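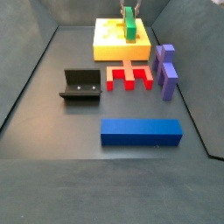

指垫到底按小时换还是按次数换,上一版页面里两种说法都有,我们车间照着做,结果两边的记录对不上;另外零点复核放在换垫之前还是之后,也没有写明,希望改版时统一。

留言所说属实。旧版第二节按小时,附表按次数,附表是从更早的单元沿用下来的,现已删除。以下统一按运行小时计,零点复核一律放在换垫之后。

Jumovness积木装配单元:夹爪、腕部与工作区的日常维护
文/Grernari 设备维护组 2026年8月27日
最后更新:11月
打印本页 | 通过电子邮件发送

本页收录Jumovness单元的维护图片和对应说明。单元的任务是从台面抓取彩色块件,放入黄色拼板的凹槽。结构不复杂,但凹槽配合间隙小,指垫、指座螺栓、腕部线缆和台面固定件中任何一处有偏差,都会先表现为放置时的卡滞。控制柜和电源部分另有文件,本页不涉及。文中“左指”“右指”均以腕部相机画面为准,与从操作侧看过去的左右不同,登记时请注意。

一、周期

单元按累计运行小时分级保养。每运行50小时做一次小保养,内容包括擦拭指垫、检查指座螺栓、查看腕部线缆、清理台面。累计226小时更换指垫,同时复核夹爪零点和拼板位置。运行小时从控制器的计数页读取,只计伺服上电并执行程序的时间,待机不计入。计数页在更换指垫后手动清零,小保养后不清零。

更换控制器主板或恢复备份后,计数会回到备份时的数值。遇到这种情况,以纸质记录为准,在计数页里补录,补录值和操作时间写进备注栏。曾有一次恢复备份后没有补录,指垫超期使用,直到长块放置连续报力超限才查出来。

二、断电与姿态

保养前先让夹爪松开并确认指间没有块件,再把手臂移到维护位。维护位的高度应便于从侧面看到腕部下缘,又不妨碍取下台面上的块件。到位后切到手动模式,按下急停,挂牌。需要拆指座时,还要断开夹爪的供电插头;只擦拭指垫可以不断插头,急停必须保持按下。

不要用手推手臂去找维护位。抱闸状态下强推,关节读数看不出变化,减速器一侧却已经受力。维护位程序丢失时,用示教器低速逐轴移动,到位后重新存点,点名沿用原名。

三、腕部

腕部检查从固定支架开始。先看支架与腕部之间的结合处有无错位,再用手轻扳支架末端,不应有可感觉到的晃动。支架末端一旦松动,手眼标定即失效,后面所有的抓取位姿都会带一个固定偏差。偏差小的时候短块照常能放进去,长块一端先碰到槽口,容易误判为拼板移位。
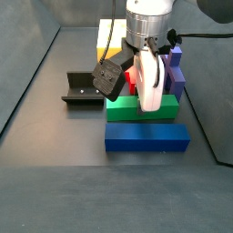 支架有晃动时,先在结合处画一道标记线,再松螺钉、清洁贴合面、按对角顺序重新拧紧。拧紧后标记线应对齐。无论对齐与否,都要重做手眼标定,不接受“看上去没动”的判断。标定板放在工作区中部和四角各取位姿,残差超出单元文件给出的限值时,先检查镜头是否有油污,再考虑重拧支架。

线缆检查分静态和动态两步。静态时看外皮有无压痕、磨白,接头是否插到底,锁扣是否复位。动态检查需恢复上电,手动模式低速转动末端关节,走到正负两个方向的工作极限,观察线缆在哪一段开始绷紧。绷紧点应落在工作极限以外。扎带只能扎在护套段,尾端剪平。扎带过紧会在护套上留下环形压痕,出现压痕就剪掉重扎,位置向旁边让开。

线缆更换后,第一个班次内再做一次动态检查。新线有回弹,装上时走线合适,转过一段时间后可能会自己松出一个弯来,挂到围板上沿。

四、台面与固定件

台面深灰色,哑光,不打蜡,不用含硅的清洁剂。擦拭用无绒布加少量异丙醇,沿同一方向擦,擦后晾干再放块件。台面划痕一般不影响识别,不必处理;凡手指能摸到台阶的划痕,要记录位置,并检查块件底面是否粘有硬颗粒。

黑色支架固定在台面上,程序里多处位姿以它作避让参考。每次小保养检查其螺钉。检查时不要直接加力去拧,先把扳手落到底,用设定好的扭矩过一遍,螺钉转动了就算松动,登记后补紧。螺钉头有滑角的当场换掉。支架本身的位置用定位规比对,定位规存放在工具柜,不得留在工作区内。

拼板的顶面受光强,凹槽轮廓在相机画面里容易发白。清理后如果识别分数下降,先查曝光,不要急着改模板。曝光以凹槽边线连续可辨为准,宁可整体偏暗。拼板四周和凹槽底部用软毛刷清扫,刷下来的碎屑用吸尘器吸走,不要用压缩空气吹,碎屑会被吹进围板底部的缝里,过后再回到台面。

块件逐件擦拭。棱边有小缺口的块件可以继续用,缺口影响贴合的要换。块件换新后,先手工放入凹槽再取出,进出应顺畅,没有需要敲击才能入位的情况。手工都放不顺的块件,不能交给夹爪去试。

五、指座与指垫

指垫由Skostirik供货,成对更换,不得只换一侧。旧垫的厚度即使一侧尚好,也会与新垫形成高差,夹持长块时块件会绕指尖偏转。旧垫用塑料刮片揭下,残胶用异丙醇浸润后擦净,禁止用刀片直接刮金属面。贴合面擦净后手指不再接触。

新垫从下端开始贴,向上压实,压实后保持夹紧状态静置。静置时两指之间放标准垫块,夹持力设为程序工作值,中途不松开。静置时间见包装说明,不同批次有差别,以随批单据为准。

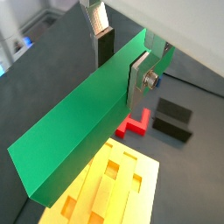

静置结束后先空载开合,再夹取绿色长块做偏转检查。长块夹在设定的夹持位,提升到离开台面,停住,然后手腕缓慢转到工作姿态再停住。前后两次停住时,块件长边与指面的夹角不应有可见变化。长块重心离夹持位较远,指垫若没有压实,悬出的一端会先下沉。短块检查不出这个问题,不能用短块代替。

偏转检查不合格的,松开后重新夹一次。第二次合格,仍记为不合格,重新静置后再检。两次都不合格的,把新垫揭下报废,检查金属面的平面度。金属面有凸点时用细油石轻推,推完重新清洁。

夹持力不要为了通过检查而上调。力值改动会影响全部块件的程序,改动须走变更单。以往遇到的偏转不合格,多数出在贴合面清洁和静置时间上。

六、指座螺栓

指座螺栓使用9毫米开口扳手,空间不够时用薄型扳手,不要用活动扳手。拆装指座前量取螺栓头到指座外侧面的高度,记入表格,装回后应与拆前一致。高度变大,说明垫圈放错或螺纹里有异物,应退出重装。螺纹胶用低强度,只涂前段螺纹,多余的胶在拧紧后立即擦掉,胶流到指垫背面会使其起鼓。

拧紧后在螺栓头与指座之间画防松线,线要跨过接缝。旧线用溶剂去掉再画,不许在旧线旁边另画一道。一个螺栓上出现两道线,日后无法判断哪一道有效。
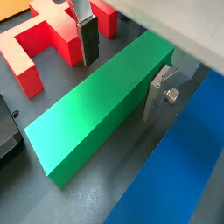 抓取前的指间余量检查与指垫更换一同进行,用来确认开口和下探高度两项设定。检查时令夹爪停在闭合动作之前,通过腕部相机读取位置。绿色长块平放,两指分列在它的两侧,左指的深色垫与长块上缘之间要留有图中这样清楚的空隙,指尖悬在台面之上,不触台面。余量不足时先核对开口设定,再核对取块位姿,最后才查指座安装。左垫的右侧边缘并不平整,这一项单独出现时不作为更换依据,登记后在下一次小保养时对比轮廓;边缘不齐同时伴有偏转检查不合格的,提前更换。右指外侧凸出的六角螺栓头,是整个指端向外伸得较多的部位,换用其他型号螺栓时须重新核算与相邻块件的避让距离,Guo工位曾因换了头部较高的螺栓,在密集摆放时碰到旁边的块件。

余量检查通过后复核零点。夹爪全闭,读取位置反馈,与清零前的记录比较。差值在单元文件允许范围内的,直接写入新零点;超出的,先擦净两侧指垫再读一次。仍超出时停止写入,回到指座安装一步,查两侧指座是否都已贴靠定位面。写入零点后必须重启控制器,不重启时新值只在当前程序里有效。

七、恢复运行

保养结束后,清点工具,收回定位规和垫块,摘牌,复位急停。首次运行速度倍率设为低速,人在围板外观察一个完整循环。观察内容包括线缆走向、夹爪与围板的间隙、块件入槽时手臂有无停顿。无异常后提到工作倍率。

仅做小保养的,低速循环通过即可交还生产。更换过指垫、指座或腕部支架的,还须连续完成50次取放,期间不得有力超限报警和人工干预。出现一次即从头计。取放顺序使用验收程序,不用生产程序,验收程序里长块排在前面,入槽方向也有变化。

验收期间块件由人工取出拼板并放回台面,手进入围板之前必须确认程序处于等待状态,指示灯已转换。不允许趁手臂在远端时伸手。

八、记录

每次保养填写一张记录表,内容为计数页读数、保养级别、更换件批号、零点前后值、验收结果。未更换的项目划斜线,不留空。腕部相机画面随表保存,文件名用计数页读数开头,便于与表格对应。补录过运行小时的,读数后加字母B。

指垫批号在包装袋侧边,撕开前先抄。散装领用的指垫没有批号,退库,不得装机。

附表的新版已随本次更新替换,旧版表格在柜门夹里还有存量的,请一并取出作废。换垫间隔此后如有调整,会先在附表中修改,再改本页第一节。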